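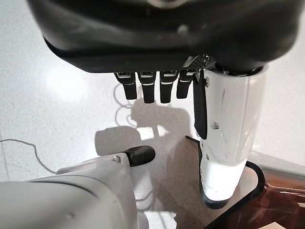

How to Bring a Smoky See-Through Tray Back to Life

Posted by Ladi Olatunji, 27 Jan 2021

I love a smoked tray. The brown ones especially, with the dark border, where you can just make out the floor or the tabletop through the middle. They look fantastic under a plant, they look fantastic by the front door with keys in them, and they turn up secondhand all the time for next to nothing. They also show every smear and scratch ever made on them, so most of the ones you find look pretty sad.

The good news is that an evening of easy work makes a huge difference. I've done this with thrift store trays, hand-me-down trays and one that had spent years in my brother-in-law's garage under a leaking can of chain oil. All of them are in use in my house right now!

What you'll need

A tub or sink big enough for the tray to lie flat
Mild dish soap
Several clean microfiber cloths (more than you think)
A soft toothbrush
Cotton swabs
Plastic polish, if your tray is plastic
800 grit wet/dry sandpaper and a few finer grades, only if you have a deep scratch
Stick-on felt or rubber feet
An old bath towel to work on

Step 1: Work out what it's made of

Glass and plastic get treated very differently, so do this before you reach for any cleaner. Glass feels cold when you first pick it up and has a higher, ringing sound when you tap it with a fingernail. Plastic sounds duller and warms up in your hand. If the tray is surprisingly light for its size, it's almost certainly plastic. When I can't decide, I treat it as plastic and go gently.

Look at the border too. On some trays it's a separate piece that the panel sits in, and on others the whole thing is molded in one go and the rim is simply thicker or painted. Run a fingernail along the inside edge. If it drops into a seam, you have a separate panel, and you'll want to skip the long soak in Step 3.

Step 2: Dust it off first

Please don't start by rubbing! Dry grit under a cloth is how most of those fine swirly scratches got there. Hold the tray at an angle and rinse it under lukewarm running water, front and back, until nothing more comes off. Get into the corners. Rounded corners hold on to an amazing amount of fluff, right where the flat part turns up into the border.

If your tray has felt on the bottom, use a soft dry brush on that side and keep the water off it.

Step 3: Wash

Fill the tub with lukewarm water and a small squirt of dish soap. For a one-piece tray with no felt, let it sit for 30 minutes and go make a cup of coffee. For a tray with a seam, wipe it with a wet soapy cloth instead and don't leave water standing in the join.

Then wash with a microfiber cloth in long straight strokes and almost no pressure. Use the toothbrush on the border only, and cotton swabs for the line where border meets panel. That line is my favorite part of the whole job. It always looks like a shadow until you clean it, and then suddenly the edge is crisp again and the whole tray looks ten times smarter.

Rinse, shake off the drips and pat dry with a clean cloth.

A word on cleaners: window spray with ammonia is fine on plain glass but keep it well away from plastic, along with rubbing alcohol, acetone and anything gritty. Some clear plastics go cloudy or develop tiny cracks, and there's no polishing those out.

Step 4: Sticker glue and mystery goo

Work a few drops of cooking oil into the residue with your fingertip, leave it while you do something else, and then roll the gunk off with your thumb. Wash the spot again with soap. Repeat for stubborn patches. I know a scraper is tempting. My friend Mansa Laryea took a putty knife to a gorgeous tray last winter and now it lives with a fern parked on top of the evidence.

Step 5: Check it against something light

Lay the dry tray on a pale floor or a white sheet near a window and get down low. Dirt you missed shows up as dull patches, and scratches show up as bright lines. Turn the tray slowly as you look. Anything dull goes back to Step 3.

Then look at it from standing height and be kind to yourself about the scratches. A smoky tint hides a lot, and marks that look dreadful from two inches away often vanish once the tray is on the ground with something sitting in it.

Step 6: Polish (plastic only)

Put a small dab of plastic polish on a clean cloth and work in little overlapping circles, one area at a time, then buff with a fresh cloth before it dries hard. Two light rounds beat one heavy one. Fine haze usually goes completely.

For a scratch that catches your fingernail, you can wet sand. Start with the 800 grit, keep everything dripping wet, and sand lightly past both ends of the scratch. The area will turn frosty and you will be horrified. Keep going! Move up through the finer papers, rinsing well in between, and then polish. Don't do this on a glass tray, a painted surface or any textured finish, and try it on the underside first if you've never done it before.

Step 7: The border

Dark matte borders mostly need a good wash and a soft dry cloth. I don't polish them, as shiny patches look worse than scuffs. If the border is painted and chipped, dab in a matching paint with a toothpick in very thin layers, and give it 48 hours before you set anything on it.

Step 8: Add feet

A tray that sits flat on the floor picks up grit underneath and drags it around. Stick a small foot near each corner, far enough in that you can't see it through the panel - under the border is perfect if it's wide enough. Wipe those spots dry first, press hard, and leave the tray upside down overnight.

Keeping it nice

Dust with a damp microfiber cloth, never paper towels. Put a saucer under plant pots and a folded cloth under anything with a rough base. Keep hot pans off it. Store trays with a sheet of felt or an old pillowcase between them, and don't slide one out from the bottom of the stack.

If you have a tray that's been sitting in a cupboard because it looks tired, go get it and run it under the tap tonight. In February I'll be posting the follow-up on wooden trays, with the beeswax finish that Gavin Galbraith asked about in the comments.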